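Nalov small tumbler, blue, with round grey mat

Updated February 9, 2021

Back in stock after the April batch ran out. Short, tapered, stands on a narrow base, wide at the mouth. Sold singly or as a set of 4. Mats sold seperately or with the set, see below.

Good for kids' squash, toothbrushes, rinsing paint brushes, bedside water. We use them in the shop for pens. Light enough to post, so postage stays low.
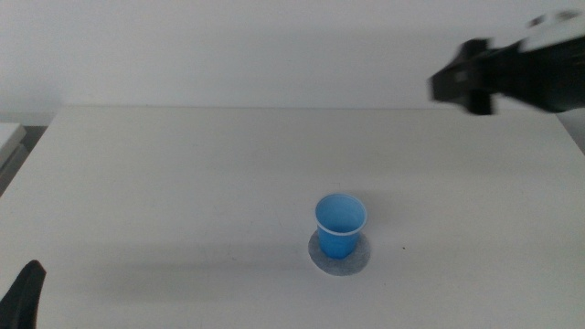 Blue tumbler, on the round grey mat.

What you get

Single: one tumbler, no mat.
Pair: 2 tumblers, 2 mats.
Set: 4 tumblers, 4 mats, in a plain card box. No gift wrap at the moment, sorry.

Colour is blue only for now. Riquelme did us a green last year and it didn't sell, so don't hold out for it. White goes well with it if you're setting up a plain table or shelf.

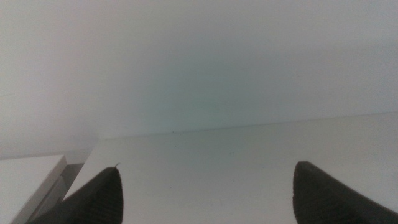 Any flat top will do really. Glass tops, put the mat down first. Rough garden tables, same, or the base picks up scratches after a season or so. Please don't stand the mats in a puddle, they take ages to dry. Wring, flat, leave overnight.

Care

Tumbler: warm water, washing-up liquid, soft sponge. Top rack if you must. No microwave. No boiling water, and don't leave it on a radiator.
Mat: brush off crumbs, sponge clean, no tumble dryer. Ours came out a very odd shape.

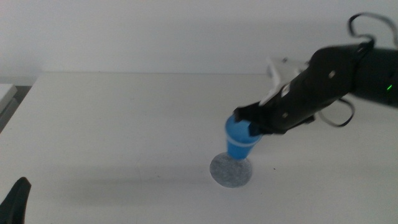 Tumbler tilted at the mat, held by the gripper.

Stacking

Yes they stack. Don't force them when wet, they grip. If two get stuck, cold water in the top one, bottom one in warm, wait a minute, twist. Works nearly every time for us.

Inside

Lots of you asked about the bottom. It has straight sides and corners, a rounder flat floor within. A bottle brush gets into the corners fine. Small marks in the plastic don't affect use, but if yours has a crack send a photo and we'll swap it.

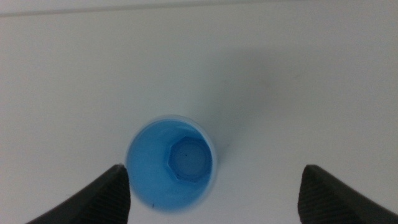
Looking down into the tumbler, faceted base.

Stock and delivery

143 singles on the shelf at the Floltivville shop when this page was last done. Sets are made up to order, so allow a couple of extra days. Collection is fine, ask for Jennylyn or Jomar at the counter and bring your order number.

Trade orders from 15 tumblers up, email Ritu Ahuja. Nurseries and cafes get the trade price, just say which you are.

Returns within the month, unused, mats still clean please. Fano mats fit too if you've already got some, same size near enough. Replacment mats can be added at checkout.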